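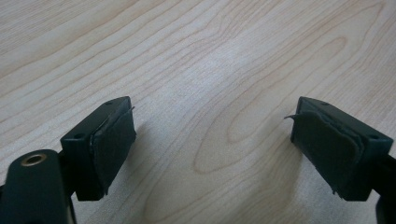
The planner is not the problem

Search this site Go Advanced

Shuk-fan Yip
22 June 2021

Every robot group I visit wants to show me its planner. It has a name, usually, and a logo. The one at Panville can weigh up 1000 candidate paths before it commits to picking up a teaspoon, and I have been shown the chart.

I would like to see the chart for the pads. A finger pad with a frayed flap sticking into the gap is part of your control problem, whether or not it has a line in the config file. Our own code at Tagle held a single number for finger width. We spent three weeks in July tuning a grasp controller against that number, and very elegant the controller was too. Then someone measured the felt.

Perception people are no better. Give them bare wood with a handsome swirl in the grain and a patch of glare, and they will report an object with high confidence. Two retrainings later it is a different object.

My proposal is dull. Log the state of the pads with every run. Let the software ask for the closed width each morning and refuse to start without it — refuse, mind you, as a warning will be clicked away by lunch. Ziltach does this already, and its planner hasn't even got a logo.

Related items
Guratetti drops its simulator, keeps the mug
Three ways to lose a calibration file
Who reads the logs?

Contact | Copyright | Back to top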